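5. Recording a Two-Arm Task Set for the Hand-Off Study

Follow this section after the arms have been mounted and homed (section 3) and the three cameras calibrated (section 4). It covers one full task set for the Grurkanlow bimanual protocol. A task set is 300 episodes. Episodes recorded any other way can't be pooled with the released data.

5.1 Before you start

1. Start the Clellex recorder on the host machine and wait for all three camera feeds to show a steady rate.
2. Open a new task set and enter the task name exactly as it appears in the task list. The training script groups episodes by this string.
3. Set the episode limit to 62 seconds. Longer episodes are dropped when the set is converted.
4. Move both arms to the rest pose. Open both grippers all the way.
5. Check that each wrist camera cable has enough slack for the arm to reach the middle of the table.

Caution: Keep hands and sleeves off the table whenever the arms are powered. The emergency stop must be within reach of the operator, and the second person should know where it is.

5.2 Laying out the objects

1. Pick the layout card for the current block. Each block has 6 cards, used in order.
2. Place the target object first, near the middle of the table, where both grippers can reach it.
3. Place the remaining objects as shown on the card. They are there as clutter and are not moved on purpose during the episode.
4. Look at the fixed camera feed. The target must be at least partly visible.
5. Save a reference still with F3.

Note: Don't straighten up the layout between cards. Small differences in how objects sit are part of the method. In the Delacroix comparison, policies trained on carefully squared layouts did worse on new tables than policies trained on loose ones, even with the same number of episodes.

Note: An object may partly hide another one. This is allowed as long as the fixed camera still sees some of the target. If a wrist camera loses the target for a moment, keep going.

5.3 Recording an episode

1. Press the left pedal to begin. The recorder beeps once.
2. Bring both grippers in from their own sides at a slow, even speed.
3. Pause for a short moment when the fingers are near the target. The pause gives the segmenter a clean point to split approach from contact.
4. Carry out the task named on the screen.
5. Return both arms to the rest pose and press the left pedal again.
6. Mark the episode as success, partial or failure.

Keep failures. The Flirstead policy uses them to train the value head, and a set with no failures at all will be flagged for review. Delete an episode only if a camera dropped out, an arm faulted or a person reached into the workspace.

If a gripper bumps a clutter object, finish the episode and mark it as usual. Add the tag "bump" afterward. Tagged episodes are used for training but left out of the test split.

5.4 Checking the approach

Replay the first 3 episodes of each block before recording more. Step to the approach pause and compare what the fixed camera shows with Figure 5-2. Your objects may be different. What matters is that the arms come in from opposite sides and the fingers point toward each other with the target between them.

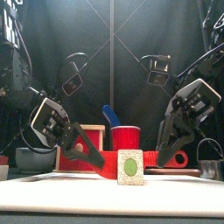
Figure 5-2. Both grippers at the red target object, fixed camera.

Check the following in your own replay:

– Both fingertips can be seen, or at most one is hidden.
– Both wrist cameras are angled down toward the target.
– No cable lies between a finger and the target. A loop hanging to the side of a gripper is fine.

If the arms come in too high or too far apart, redo the homing step in section 3 and record the block again. Don't try to correct it by shifting the objects – the offset will still be in the joint data.

5.5 Closing the task set

1. Press End Set and wait for the file check to finish.
2. Confirm that the episode count matches the log sheet.
3. Run the convert tool with the default settings.
4. Copy the layout stills into the same folder as the converted set.

Note: Leave the arms powered until the file check is done. The recorder reads the final joint offsets at this point, and the set can't be converted without them.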